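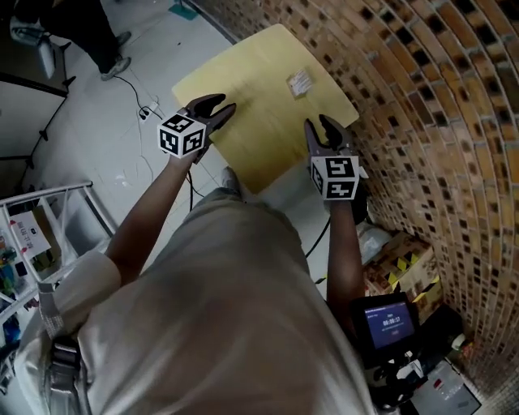
Week 2 – handling a flat panel

Hello again. I promised Radek's group I'd write this one up properly, so bring it with you on Thursday.

Before you touch the board, look at the floor. Tiles are hard on corners, and any cable lying across them will find your foot (mine did, twice, in August). Then open the bag and read the slip!

Get yourself square to one edge and look straight down over the board. I like to start with both hands hovering and decide where they'll go before anything closes.

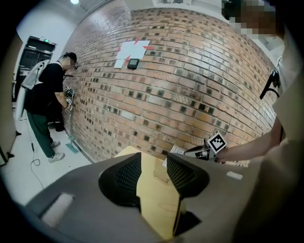
Photo: Chrysanthi Tzavaras / Gesberg workshop

Pale boards mark easily, so go gently on the edge – firm, but no squeezing. If you're working near a brick wall, leave yourself some 30 cm for elbows.

For next time: read page 13 of the Procházka booklet and sketch your own grip points.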